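Give Me the Bumpy One

by Zyanya Galindo
February 18, 2026
Filed under: Opinion, Home

I have a thing about pebbled surfaces. You know the kind I mean, that fine bumpy grain you get on old camera bodies and binoculars and the covers of cheap Bibles, usually black, sometimes leather and very often pretending to be leather. I love it! I have loved it since I was small enough to sit under my grandmother's sewing table running my thumbnail over the case of her machine (zip, zip, zip, until she told me to quit). And I think we've let it slip away in favor of finishes that are worse in every way I care about, so this is me making a case for it.

Let me start with the competition. Almost everything that has come into my home in the last few years is one of two things. It's either glossy, in which case I spend my life looking at my own fingerprints, or it's covered in that soft rubbery coating that feels wonderful in the store and turns to glue in a drawer. I had a flashlight with that coating. I had a hairbrush with it, and an umbrella handle, and a pair of opera glasses I bought at a yard sale and had to wash my hands after touching. The umbrella was the worst of them. It left a gray smear on a white coat sleeve and I carried the umbrella by its tip for the rest of the walk home, in the rain, like a dead fish.

Pebble grain doesn't do that. A pebbled case from decades ago may be scuffed at the corners, and maybe the color has gone a bit brown where hands have been, but run your palm down it and it still feels like itself. The scuffs just join in with the rest of the texture. A scratch on a shiny surface is the only thing you can see from across the room, and a scratch on pebble grain you have to go looking for.

My friend Duarte Amaral restores small portable record players out of his garage, and we have been arguing about this since last March. Duarte is a smooth-finish man. He says grain is a cover-up, that manufacturers put it on plastic to hide the flow lines and on cardboard to hide the cardboard, and that a well-made object ought to be able to stand there plain. I've heard this from other people too, people who own a lot of white dishes. And fine, he's right about the flow lines. I looked it up, and hiding small flaws is one of the reasons molded plastic gets a texture at all. But so what? Paint covers things up. So do rugs! I would like more of my belongings to be forgiving, and I don't much mind what they're forgiving me for.

What he never gives enough credit to is the hand. I do most of my living by feel. I'm reaching behind me for something while I look at something else, or digging in a bag, or it's dark and I'm trying not to wake anybody. A smooth tube and a smooth box and a smooth phone all say the same nothing to your fingertips. The bumpy one says hello right away. My sister keeps her reading glasses in a grained case and her sunglasses in a plain one for exactly this purpose and has never once pulled out the wrong pair while driving.

Then there's light, and this is the part I could go on about for hours (ask anyone who has had dinner at my place). Smooth black is a hard color to live with. It's either a mirror or a hole. Put a grain on it and suddenly there are a thousand little hills, each one with a lit side and a dark side, and the black turns into all these tiny grays that change when you walk past. I think a pebbled black thing by a window in the late afternoon is as good to look at as most of what I've seen hung in a frame.

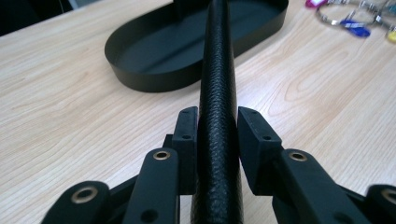 It matters what you put it on, too, and I've come around to strong opinions there. For years I had a dark table, a heavy inherited one, nearly the color of coffee, and everything black that landed on it vanished. Keys, remote, wallet, gone. When I moved I gave it to my cousin and bought a pale one with a wavy figure in the wood, secondhand, from a place called Stirmont that mostly sells old school furniture. It cost me $122 and the help of a neighbor with a truck. I did not expect to be made so happy by a table. But pale wood is the best possible company for dark, rough things! The grain in the wood goes one way, long and loose, like sand after the tide, and the grain on the leather (or the leatherette, I'm not a snob) doesn't go any way at all, it just crowds. Two textures, both called grain, with nothing in common. I put my grandmother's sewing machine case on it the first night and sat there eating toast and looking at the two of them.

I should say that I don't think real leather has to come into it. Aurelio Sandoval, who taught the bookbinding class I took at the community center, had us cover our first boxes in embossed cloth and paper, and he was very firm that the fake stuff had earned its own respect. He'd pass around samples and make us close our eyes. Some of the papers were terrible, flat little bumps all in a row like a waffle. The good ones were irregular, big pebbles beside small ones, with valleys that wandered. I've used his test ever since. Close your eyes and drag one finger, slowly, and if you can feel the pattern repeat, put it back on the shelf.

Which brings me to cleaning, and I'll be fair here. Grain holds dust. Flour, too, if you keep anything grained near a kitchen, and I do. Gertraud Reisinger wrote to me after my piece on enamel pots to say that she can't stand texture of any sort in a house with a baker in it, and having spent one Saturday-sized chunk of my life with an old toothbrush and the lid of a typewriter case, I see her point. A soft dry brush gets most of it. A barely damp cloth gets a bit more. After that I'd suggest making peace with whatever's left down in the valleys, and I'd skip the polish completely, because polish settles in the low spots, dries white, and then you've got a black case with dandruff. I learned that one on a Jandoletti accordion case that wasn't mine, and I'm still sorry, Bujar.

Price is the other complaint. I keep hearing that textured things look cheap, and I think that's a habit of the eye and nothing more. Somewhere along the way smooth became the look of money. There's a desk set in the Stendden catalog right now, pen tube and tray and letter box, all in a flat black lacquer, for $1,748. It's handsome in the photographs. I'd be afraid to set a pencil down in it. For $17 at the flea market I got a document tube with a good deep grain and a dented cap, and I've dropped it down a flight of stairs twice, and it lives on my table where people pick it up without asking. They always do. They pick it up, they turn it around, they rub it with a thumb while they're telling me about their job.

I'd put that ahead of nearly anything else a surface can do for you. I have smooth things that I admire, including a glass bowl that I would run into a fire for, but I've never seen a guest pet the bowl.

So that's my pitch. If you're replacing something this spring, a case or a handle or a box for the pens, go touch a few before you buy, and give the bumpy one a real chance. Check the seams while you're at it, since a badly wrapped seam will lift long before the grain wears down. And if you have an old one in the attic that you've been meaning to get rid of, a projector case, a trumpet case, anything, bring it down and put it on the palest piece of wood you own for a week. Duarte did this with a player lid in January, under protest. He has it on the kitchen counter now, with onions in it.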